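Re: Trivska road closure and the Wednesday bus

Phong Tiêu wrote:

> Does anyone know if the 104 will still stop at Gusetti Bridge
> in May? The notice at Sivgate says one thing and the
> website another.

Phong,

I rang the depot this morning. The 104 will not stop at the bridge while the road is shut. It turns at Ghoneim Lane and goes back the way it came. The last one from Sivgate leaves 10 minutes earlier than now. The 435 is not affected.

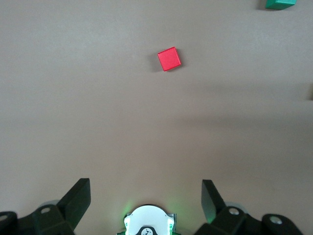
Where to wait

Use the temporary stop by the chapel wall. There is no shelter. From there it is almost 2 miles to Trivska on foot, and the verge is poor past the quarry gate, so take a torch in the evening.

School passes will be accepted on both routes. Day tickets bought on the 435 can be used on the 104 as well, but only after half past nine.

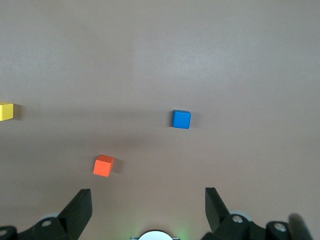
The Wednesday market run is the part I am less sure of. The depot thinks it will go by the top road, but the driver I spoke to had heard otherwise. I would like to put a simple plan of the stops on the board, with a plain coloured square for each, and the blue of the cube just right of the middle would do for the chapel stop. If anyone has the old timetable, please send me a copy before I start.

Regards,
Maureen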